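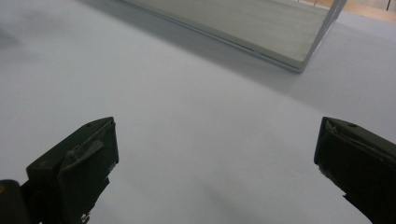 The hand tool over the white surface, open, with the clear box behind it.

Rhodri Ifans had been told there would be lunch, and there was, but it came after the talk, and the talk was given by a woman called Vasiliu who did not believe in short ones.

He had come down from Prulach on the early train with a notebook and a bad knee. The works council had sent him. Somebody had to go, they said, before the management went and came back in love. He had seen management in love before, with a palletiser, and it had cost them up to 700 hours in its first year, most of them his.

"What we do at Endard," Vasiliu said, "is teach by hand."

She held up the thing she meant. It was a grip with two dark fingers on the end, a strip of something pale stuck on each. The one on the right was fraying. Rhodri wrote down fraying.

"You pick up the object with this," she said. "You put it down. The machine learns from what your hand did."

"Whose hand?" said Rhodri.

"Anyone's."

"Paid?"

There was a bit of a laugh from the other visitors, a dozen people in lanyards who had clearly hoped to get through the morning without that sort of thing. Vasiliu did not laugh. He gave her a mark for it.

"Paid," she said. "By the hour. Would you like to try?"

He would not, much, but he had never in his life been able to say so in front of people. He went up to the table. It was very white and very clean, and on it sat a clear box set at a slant, as if it had been put down by someone on the way to answer a telephone. He took the tool. It was heavier than it looked. He squeezed, and the fingers came together, and he let go and they sprang wide again.

"It's a pair of tongs," he said.

"It's a pair of tongs that remembers."

"My mother had a pair that remembered. You could taste Sunday's fish in Monday's bacon."

This time they laughed properly, and he was annoyed at how much he liked it.

Vasiliu brought him a small rubber duck. It was the sort of thing you would find in any bath. He was to lift it, carry it over the side of the box and let it drop in. He did so. The duck landed on its head.

"Again, please," she said, fishing it out.

He did it again. She moved the box a little and he did it again. After a while he stopped looking at her and looked only at the duck, and he found there was a knack to it, a small roll of the wrist just before you let go that set the thing down on its base. He had used the same roll for years at the Puditz plant, putting glass stoppers into trays. He had not thought of Puditz since May, when they buried old Marek, who had taught it to him by standing behind him and sighing.

"That was nice," said Vasiliu. "What you did there, at the end."

"What did I do?"

"You turned it."

"Did I," said Rhodri, and put the tool down on the table.

She asked whether he was tired. He said his knee was. She told the room that a good operator might do 450 of these in a day, and that after enough days the arm in the next hall would be able to do it alone. Then she took them through to see the arm.

The arm was slower than he had expected, which cheered him. It went down for a duck, missed, thought about it, went down again and got it by the tail. A young man in the front row filmed the whole business on his phone with his mouth open. On the third go the arm carried its duck to the box, stopped above it and let go, and the duck fell on its head.

"It hasn't seen yours yet," Vasiliu said beside him. She had come up quietly. "With your permission, it would."

"What do I get?"

"The form says 300 for the day, if you stay for the afternoon."

"And after that?"

"After that, nothing. After that it's in with all the others."

She had the form with her, on a clipboard, with a pen on a string. He read it standing up, both sides, which took him some time as he had left his good glasses on the train. It asked for his name and which hand he used. There was no line on it for where he had learned.

"Who's Marek?" she said. He had written it in the margin without quite meaning to.

"He'd want paying as well," said Rhodri.

She looked at him to see if he was joking. He was trying to work that out himself. In the corridor someone had begun to lay out sandwiches, and the lanyards were drifting that way.

"I'll have my dinner first," he said, and took the form with him, and the pen, until the string stopped him.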